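2025-11-16
By Tekleab

The Satumdale Hand Club is a student robotics club that builds and programs robot hands, and I've been going along to it long enough that I was asked to write its entry. I'll try to stick to the facts, but I'm fond of the place, so bear with me.

The club began as an evening class in basic electronics. The class ran out of syllabus one January and the students simply kept turning up. Somebody had a half-finished gripper from a coursework project, everyone wanted a go at it, and by spring the soldering lessons had been dropped altogether. It now has its own room, a shelf of spare servos and a very long argument about who gets the good screwdrivers.

Its main project is called Bokesetti. The idea is that each year's members inherit a working hand, improve one thing about it and pass it on with proper notes (the notes are the hard part!). The first hand had 129 printed parts and took most of a term to put together. The one after it had 373, and I still think that was far too many — half of them were little spacers that rolled under the benches. Later versions went back to simpler joints, which are easier to mend when a fingertip gets bent the wrong way.

New members start with one finger. They learn to open it, close it and stop it at a chosen angle, and then they write a short program to do the same thing 400 times without anyone touching it. It's dull to watch, but it shows up loose pins and bad wiring very quickly. After that they move on to whole hands and to picking things up, starting with foam blocks and working towards keys, which everybody finds horrible.

The club also enters the Promine, a student contest for handling tasks. Teams get a tray of household objects and a time limit, and points are taken off for anything dropped. Satumdale's best score is 1005, from a run in which the hand sorted cutlery and closed a jar. The rules change a bit every year, usually just after we've got used to the old ones.

Work at the bench is mostly adjusting. You change a grip, run it, look at the recording, change it back and have a biscuit. Recordings are kept with the project notes, so that next year's lot can see what was tried.

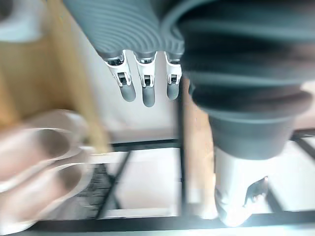

Do you need to know how to program before you join? Most people who come along have never written a line of code, and they pick it up from whoever is sitting next to them.

Meetings are held in the evening during term. Members pay a small fee towards parts, and the tools stay in the room — apart from the good screwdrivers, which tend to wander.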